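Textiles I, Unit 4: Knits, meshes and how they fold
Instructor: Florencia Maldonado

Today is my favorite unit – stretch! Bring one knit garment and one mesh garment from home, ideally sportswear, and leave the ironing for later.

Start with your hands. Jersey is a fine knit with loops that slide past each other, so it slumps and bulges where a woven shirt would hold a crease. Drop it on the table, let it land, and look at how the color deepens inside the folds.

A stripe is a great help here. It follows the cloth over every curve, so you can read the shape from it. 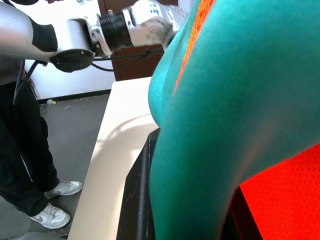
Mesh behaves differently again. The holes let air through and they also catch on zippers, so fold mesh pieces separately and lay them flat on top of the pile.

For next class: fold one jersey piece three ways and sketch each. Reading: Trostine handout, first half.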